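We use cookies to remember your settings and to count visits. By continuing to browse you accept our cookie policy. Accept | Manage settings

Sorting out the container lid drawer

Food containers stack well. Lids don't, and most kitchens end up with a drawer where they slide around under the whisk and the rolling pin. The fix takes an hour, and you may not have to buy anything.

Start by emptying the whole drawer onto a table. Match every lid to a container and press it on. If it doesn't close at all four corners, put it aside. Warped lids rarely go back to shape, and a lid with no container can go straight into recycling if your town takes that plastic.

Wash what's left. For greasy plastic, use hot water and dish soap, then let it sit for 5 minutes before you rinse. Baking soda on a damp cloth takes off most tomato stains. Dry the groove under the rim with the corner of a towel, as water stays in there longer than you'd think.

Next, pick something to hold the lids upright. A wire basket works better than a solid bin, because air gets through and crumbs fall out the bottom. Measure the shelf before you choose one, and leave a finger's width on each side so it can slide out.

Stand the big lids at the back and the small ones in front. Flat trays can go in the same basket if they are shorter than the shelf height. Keep round lids in a separate small box, or they roll under everything else.

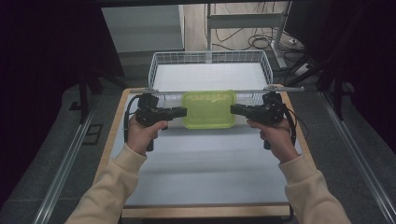
Green plastic piece held just above the table, in front of a white wire-mesh basket.

If the basket slides on a painted shelf, cut a piece of rubber liner to fit under it. Shelf liner can be wiped down with the same soapy cloth.

Consuelo Cuesta wrote in to say she writes the container size on the underside of each lid with a paint marker. Ours are marked 300 and 500, for milliliters, and the marks have lasted since February. Let the paint dry overnight before the lid goes in the dishwasher.

Go through the basket again when it gets hard to pull one lid out without lifting three others.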